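News > Clubs > Football > Iston

Iston Rovers Women to Play Steinbach Cup Home Games at the Tornier Ground

Iston Rovers Women will play all their home games in this season's Steinbach Cup at the Tornier Ground, the club announced this month. It is the first time the women's side has had the main field for a full cup run, and everyone at the club is thrilled!

The team has spent the past 4 seasons on the back field at Mill Lane, where there is a rope along one touchline and a slope that visiting goalkeepers remember for a long time. Even so, the crowds kept growing. Last spring's semifinal drew 592 people, easily the biggest gate the women's team has ever had, and plenty of them stood three deep behind the goal for the whole 90 minutes. 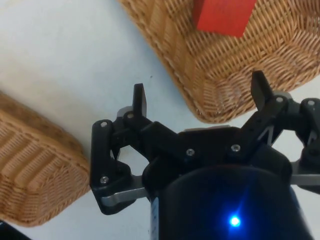 The cup draw puts Rovers at home to Stellavora in the opening round, with kickoff at 2 p.m. Stellavora knocked us out on penalties two years ago, so this is a game the players have wanted ever since the draw came through. Supporters who come early can enter the matchday raffle at the clubhouse door. Tickets go into woven wicker baskets, and the winning ticket is drawn at halftime. First prize in the opening round is a signed home shirt.

Season tickets for the cup run are on sale now from the club office. Some 265 have already gone, mostly to people who stood at Mill Lane in all weather, and we are so pleased to see those names on the list. The first 100 juniors through the gate at the opening game get in free with a paying adult.

On the field, the squad is close to full strength. Both center backs have been training since January, the left side has real pace again, and the under-18s have sent up a midfielder who scored twice in her first preseason outing. The coaching staff plan to keep the high press that worked so well in the league (and made for some very loud afternoons).

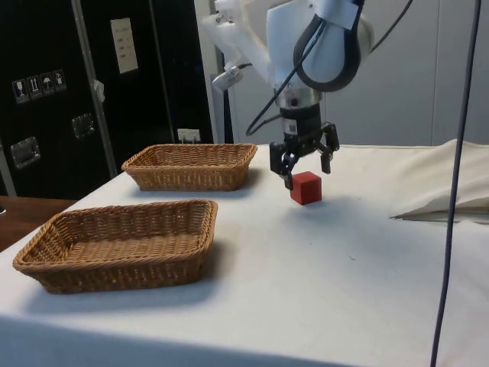 Training will move to the Tornier Ground as well, in the evenings, so the players can get used to a wider field before the first round. The reserve side stays at Mill Lane and would love some company on the touchline.

Parking at the Tornier Ground is limited. The Iston bus stops right outside, and there are bike racks by the east gate.

Comments

rovers_till_late: Finally!! My daughter has been asking for this since the semi.

BackFieldBetty: Going to miss the slope a bit. See you all at Stellavora.

mill laner: Is the tea hut open for cup games or just league?

Recent news
Preseason results round-up
Under-18s sign up for summer league
New goalposts for Mill Lane
Steinbach Cup: first round draw in full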